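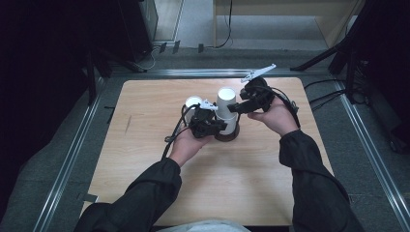 Introduction to Materials and Packaging
Week 6 handout: Paper and board in contact with liquids
Course leader: Blandine Hervieu
Lab sessions: Helmi Pelkonen

Reading before class: Course reader, chapter 9, sections on sizing and coating. Skip the part on printing inks, which comes back in December.

1. Why plain paper fails

Paper is a mat of plant fibers held together mostly by hydrogen bonds between the fiber surfaces. Water gets between the fibers and takes the place of those bonds. The sheet swells, softens and loses most of its strength. Blotting paper and paper towels are made to do this quickly. Packaging board has to resist it for the length of time the product is in use, and that time can be very different from one product to another.

Two separate things are happening when a liquid enters board. It can soak through the flat face, and it can wick in at a cut edge. The cut edge is usually the weaker point because the fiber ends are exposed there. Many students test the face only and get results that look far too good.

2. Sizing

Sizing makes the fibers themselves less willing to take up water. Internal sizing is added to the pulp before the sheet is formed. Surface sizing, often starch, is put on afterward. Sizing slows water down but does not make a full barrier. Hot liquids get through sized board faster than cold ones.

Terms to know: internal size, surface size, contact angle, edge wick.

3. Coatings

A coating is a continuous layer on one or both faces. The main types covered in this course:

Wax. The older method for cold drinks. It softens with heat, so it is a poor choice for coffee or soup.
Polyethylene. Applied as a melt. It seals to itself under heat, which is how the side seam of a cup can be closed without glue.
Polylactic acid (PLA). Made from plant sugars. It also heat seals, but it softens at a lower temperature than polyethylene. It needs industrial composting conditions to break down in a useful time.
Water-based dispersions. Applied as a liquid and dried. The layer can be thin, and it is easily damaged at folds.

Pinholes matter more than average thickness. One small gap will let liquid into the fiber layer, and it then spreads sideways under the coating.

4. Recycling

Coated board can be pulped, but the film has to be separated from the fiber. This takes more time in the pulper and finer screens. Mills that are not set up for it will turn the material away. Food residue is a second problem and should be discussed separately from the coating in your report.

5. Lab exercise

You will measure water uptake on three boards: unsized, sized, and polyethylene coated. The method is a simplified Cobb test. Weigh the sample, expose one face to water for the set time, blot, and weigh again. Report uptake in grams per square meter.

Cut 10 samples of each board. Label them in pencil before weighing. Discard any sample that leaks under the ring and note it in your table. Balances are shared between benches, so please re-zero before each reading.

Multiply the change in mass in grams by 10 000 and divide by the exposed area in square centimeters. If your answer for the coated board is higher than for the unsized board, check the side you exposed.

Lab reports go to Helmi by Friday.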